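Drotgate Robotics Club: Questions We Keep Getting

Is this really robotics if a person is holding the gripper?
Fair question. I asked it too. Members record themselves doing chores by hand, and a model is trained on the recordings. Whether it learns anything useful is what we're trying to find out.

How many recordings do you need?
The plan says 500 per task. I've read papers that used 2,000 and still showed only their best runs, so I wouldn't bet on 500.

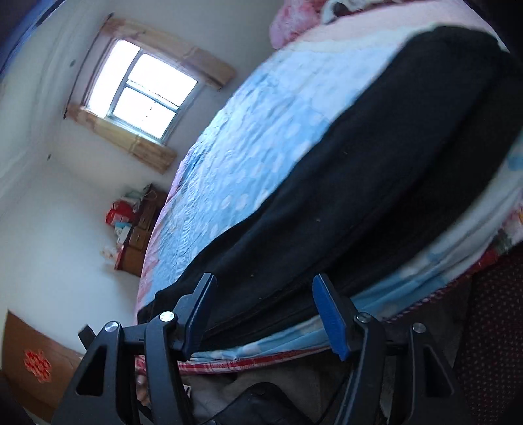
Bedroom task: gripper closing on the edge of a folded black item on the quilt.

Does the model work?
Derek Mellor's slides say 82 percent. That was on one bed, with one set of fabrics. Ask him about a different bed — I have.

Will you enter the Brirnthorpe contest in September?
Only if we pass 85 percent in a room the model hasn't seen. Signing up is free, so people keep wanting to skip that part.

Do I need to know how to code?
No. You do need patience for folding the same shirt all evening.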